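Wenceslao Cárdenas
26 September 2020
2 min read

I distrust praise for neat stitching. A closed wound looks finished, and people stop asking about it. At Trurnetti I sat through 74 slides on suture spacing and heard very little on tension, or on who checks the knots in December.

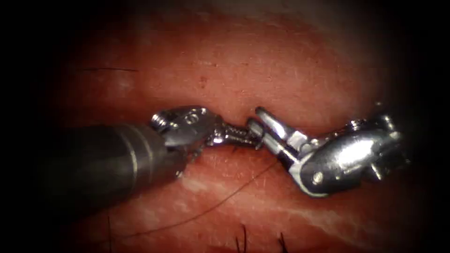
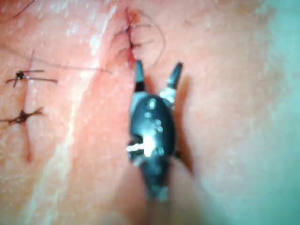
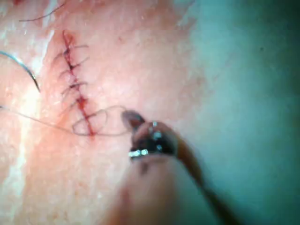
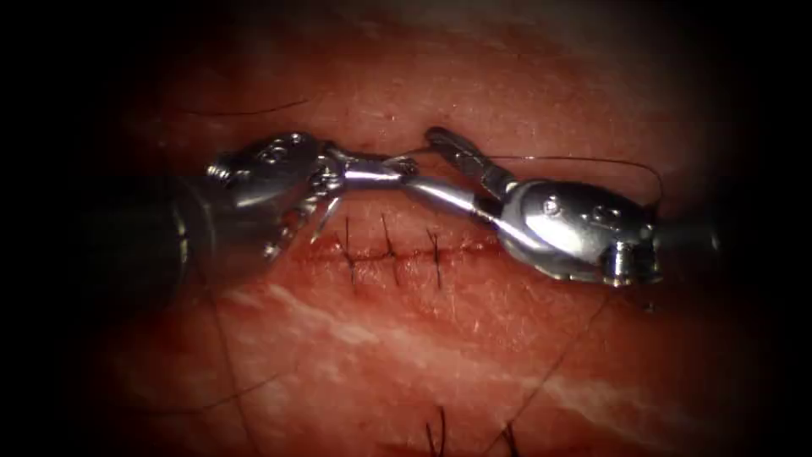
Even spacing is easy to grade, so it gets graded. Chutima Yensuk thinks I'm being unfair to the trainers. Maybe. I'd still like to see one course mark the last knot as hard as the first.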